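Changing the finger pads on the Drida hand gripper

By Zinhle Engelbrecht

The pads wear out before anything else on this tool. We change ours every 598 cycles, and sooner if the cloth begins to slip. You need a small screwdriver, a soft brush, clean alcohol wipes and a new pair of pads. I buy the Plutard ones, but the Liang pads have the same size.

1. Open the fingers fully and lock the trigger. Never work on the linkage when the trigger is free – it closes quickly and it hurts.

2. Pull the old pads from the backing plates, starting at the upper corner. Go slowly. If glue stays on the plate, wipe it until the plate feels smooth.

3. Brush the lint away from the pivot pins. Knitwear leaves a lot of it. Move each joint by hand afterwards and feel if it turns without scratching.

4. Press the new pads on with the small bumps facing inward, and hold each one for 2 minutes.

5. Check that both pads lean the same amount when the gripper is open. If one leans more, loosen the link screw on that side, correct it and tighten again.

Now test with real cloth. I prefer a plain dark sweater on a bed, first with the fingers open over it, then with a lift.
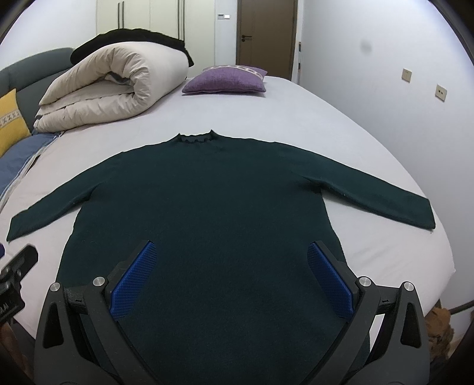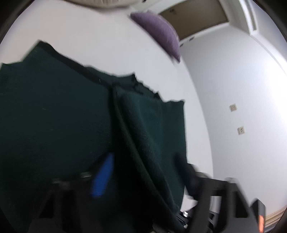
Do the lift 100 times before you record any data. Our limit is 91 good lifts. Under this number I clean the pads again and repeat the whole test, and if the result is still poor I look at the trigger cable, which can stretch.

Write the result in the Herkari log together with the cycle count, and set the counter back to zero. Put the spare pads in a closed bag, away from the sun. Last August I left a set on the window shelf and they became too hard to use.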